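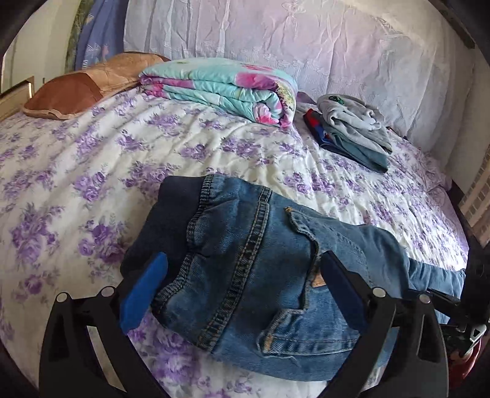

Figure 1. Jeans on the bed between the two gripper fingers.

3. Rules for Recording in Homes

The Molton project collects examples of household tasks with hand-held grippers. Before recording began, our group was required to write a set of working rules and have them approved by our adviser, Adel Shehata. The rules draw on the department's general safety sheet and on a short pilot in July.

Rule 1. The resident signs a consent form for each room and may withdraw it for 10 days afterward.

Rule 2. Mail, medicine and family photographs are put away before the grippers are switched on.

Rule 3. A recording lasts no more than 5 minutes. The operator then rests both hands.

Rule 4. Finger pads are wiped between homes and replaced after 100 recordings.

Rule 5. Failed grasps are kept and marked as failed. Deleting them would give a false account of how hard clothing is to handle.

Rules 1 and 2 were accepted without change. Rule 3 first allowed a longer session and was shortened following comments from the pilot operators. 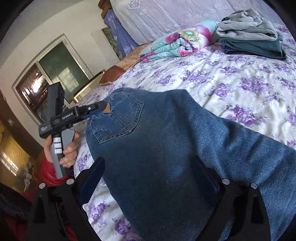 Who may approve a change to these rules?
The adviser approves all changes in writing, and the new version applies from the next home visited.

Two points remain open: how long files should be stored, and whether visitors to the home must also sign. Both are taken up in Section 4.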